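Suchbegriff eingeben … Suchen

Drucken | Per E-Mail versenden

Lesezeit: 2 Minuten

Bettwäsche richtig waschen und falten, ohne dass der halbe Abend draufgeht

Ich gebe es gern zu: Jahrelang habe ich meine Bettwäsche einfach zusammengeknüllt in den Schrank gestopft, Tür zu, fertig. Erst als ich in die kleine Wohnung in der Sikgate gezogen bin, mit einem Schrank von gerade einmal 58 Zentimetern Breite, musste ich mir etwas einfallen lassen. Inzwischen mag ich die Arbeit sogar (meine Familie lacht darüber, aber bitte, sollen sie!).

Vor dem Waschen

Knöpft die Bezüge zu und dreht sie auf links. Beim zugeknöpften Bezug wandern die Socken und Kissenhüllen nicht alle ins Innere, und ihr müsst hinterher keine nasse Wurst auseinanderpflücken. Die Trommel bitte nur locker füllen, eine Handbreit Luft nach oben darf ruhig bleiben. Baumwolle wasche ich bei 60 Grad, farbige Stücke bei 40 und mit Colorwaschmittel. Weichspüler lasse ich ganz weg, damit werden mir die Laken zu glatt und rutschen beim Falten ständig weg.

Trocknen

Schüttelt jedes Teil noch feucht einmal kräftig aus, am besten zu zweit, jeder an zwei Ecken. Meine Leine ist eine schlichte von Belura, die hält seit Ewigkeiten, und im März hänge ich schon wieder draußen auf, wenn es nur ein bisschen windig ist. Wer einen Trockner hat, nimmt die Wäsche heraus, solange sie noch ganz leicht klamm ist, und streicht sie mit der flachen Hand glatt.

Das Spannbettlaken

Jetzt kommt das Stück, vor dem sich alle drücken, dabei ist es mit ein wenig Übung wirklich kein Hexenwerk:

1. Das Laken der Länge nach vor euch halten, die Hände in zwei benachbarte Ecken stecken, die schöne Seite zeigt nach innen.
2. Die rechte Ecke über die linke stülpen, sodass beide ineinander sitzen.
3. Mit den zwei übrigen Ecken genauso verfahren und alle vier zusammenstecken.
4. Auf dem Bett ablegen, die Gummikanten nach innen einschlagen, bis ein Rechteck entsteht.
5. In Dritteln falten, dann noch einmal quer, und fertig ist das Päckchen.

Beim Bettbezug geht es leichter: Naht auf Naht legen, von der Mitte nach außen ausstreichen und erst danach zusammenschlagen.

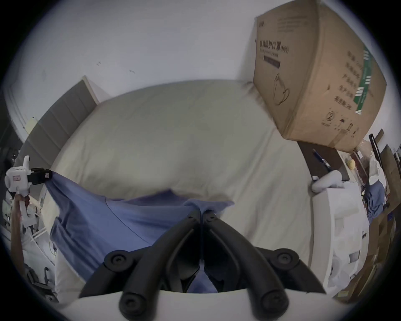 Zum Schluss stecke ich jede Garnitur in ihren eigenen Kissenbezug, dann liegt alles beisammen und ich muss abends nicht mehr suchen. Ein Lavendelsäckchen dazwischen, und die Stapel kommen mit der Faltkante nach vorn ins Fach.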